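# Otters back on the Jandstead, and this time with cubs

May 7, 2025

Good news from the river this spring, and the sort that's worth putting the kettle on for! A female otter has been seen with two cubs on the slow stretch of the Jandstead just below Plamalham, the first young ones recorded there since the old weir came out.

Otters have been passing through for a while now – anyone who walks the bank early will have come across their droppings on the flat stones by the footbridge – but passing through is one thing and settling down to raise a family is quite another. The mother appears to have made her holt among the roots of a leaning ash, well away from the path, and the cubs are thought to be old enough to be taking their first swimming lessons.
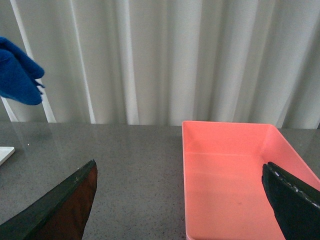 Cubs stay with their mother for a year or so, and they aren't born knowing how to swim. Their first coats are so fluffy that they bob like corks, and it takes a good deal of patience (and now and then a firm grip on the scruff) before they'll dive for themselves. After that comes fishing, mostly for eels and small, slow fish, with the odd frog thrown in when the water is high.

The Vivilach River Group, which looks after 30 miles of bank between Plamalham and the sea, planted 400 willows and alders along this stretch to give the animals some cover. Its latest survey took in 116 spots where otters might leave signs, and the group says the results are the most cheerful it has had.

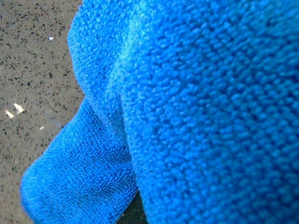
Visitors are very welcome, of course, but dogs should be kept on leads between the footbridge and Grigaitė Meadow until the end of June, and it would be a kindness to stay on the far bank if you can. Dusk is the best time to look. Find somewhere comfortable, keep still and watch for a line of bubbles moving against the current.

Sightings can be left in the notebook at the Plamalham bird hide, with the time and the place if you remember them.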